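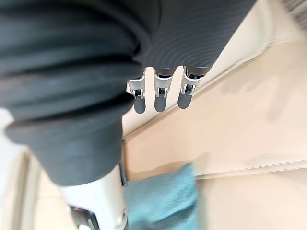

Three fingers or two? Wakana Katayama on a winter of gripper trials

Wakana Katayama has been testing robot hands at Bultwood since February. Her job is to work out which of them can be trusted with cloth, and the answer has changed more than once. We spoke to her in the test room on Tuesday, October 9, 2018, while a run was being set up on the next bench.

The trial compares two grippers on the same arm. One is the Pralau, a plain parallel gripper with two flat jaws. The other is the Dierckx hand, with silver metal joints, rounded dark rubbery tips and a ribbed, knitted-looking cover that the fingers come out from under. The wrist camera stays in the same position for both, looking down along the fingers.

"People expect me to say the hand wins because it cost more," she says. "On towels it doesn't. The Pralau closes on an edge and holds it. If the edge is where the camera thinks it is, you're done."

The trouble starts when there is no clear edge. A folded towel on a flat surface gives the jaws something to aim for, but a fleece dropped in a heap does not. The Pralau tends to take hold of too much, or to pinch two layers and lift both. Katayama keeps a log of every attempt, and by the morning of our visit it had reached 1,990 entries. Of those, 1,241 were made with the Pralau, which was fitted first and has had more time on the arm.

"I wouldn't compare the totals," she says. "I compare the same cloth, same starting heap, same operator. That leaves you with a much smaller table, but I believe what's in it."

The covers

A good part of the conversation was about the sleeve. The hand was first run bare, and loops of thread kept finding their way into the gaps at the base of the fingers. Katayama stopped the runs twice to cut a towel free with nail scissors. Covering the base cured most of that, but the first cover was too long.

"It slid down over the joints when the arm pointed at the floor, and then the fingers couldn't curl properly. You'd see the motor current go up and you'd think, good, it's gripping something. It was gripping its own sleeve."

The length she has settled on stops above the silver joints. She checks it at the start of each session by pointing the hand downwards and looking through the wrist camera. The dark upper part of each finger may disappear under the fabric, but the joint has to be clear.

Dark cloth has been a separate problem. When a charcoal garment is bunched up close to the camera it can fill half the view, and the covering is nearly the same colour. The software that finds the cloth had trouble telling one from the other. She has asked for a cover in a lighter shade and is still waiting. In the meantime the teal cloths are used for any run where the vision side is being tuned.

"It isn't cheating as long as you write it down. If I'm testing the fingers, I don't want to be testing the colour as well."

Who drives

Both grippers are worked by an operator using the Rikon controller, a handheld unit with a trigger. With the Pralau, the trigger opens and closes the jaws and there is little to learn. With the hand, the same trigger has to move all the fingers together, and Katayama thinks this hides what it can do.

"You've paid for separate fingers and you're driving them like a clothes peg," she says. A second control mode, where one finger can be held back while the others close, is being tried out. New operators do 40 practice picks in it before anything goes into the log. Some of them ask to go back to the simple mode -- she lets them, and notes that too.

Asked which gripper she would choose if she had to order one tomorrow, she wanted to know what for. For flat laundry and tea towels, the Pralau. For clothes in a heap, the hand, with the shorter cover and an operator who has had a week on it.

She has 3 fabrics still to test, all of them stretchy, and expects the jaws to struggle with at least one. The fingertips will be changed before then. The present set has gone smooth, and she would like to know how much of the recent slipping is down to that.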